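The Great Scratch-Off Experiment

November 14, 2022

So back in August I told you all I was going to give up scratch-off tickets for the rest of the year and put the money in a jar. I lasted 8 weeks! I was aiming for a lot longer, but I'm still weirdly proud.

I used to buy mine at the Clulley gas station on my way home, usually a couple of the five dollar ones and then one more if I'd won anything (you know how that goes). I never once sat down and added it up. When I finally opened the jar there was around $300 in it, and I just stood in the kitchen staring. That's a set of tires! My biggest win ever was $100, and I'm pretty sure I spent most of it on more tickets.

What got me in the end was the holiday raffle at Torero, the taco place. First prize is a weekend for two in Gostenus, and I told myself a raffle doesn't count - it totally counts. I bought 7 tickets and came home with a burrito and a guilty conscience.

Anyway, the jar is back on the shelf and I'm starting over today. The drawing is in a couple of weeks and yes, I will absolutely be there, fingers crossed, pretending I don't care.
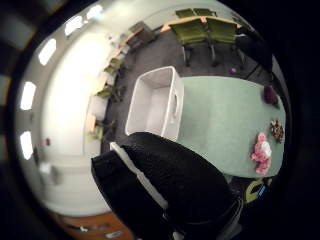

White bin, mint-green table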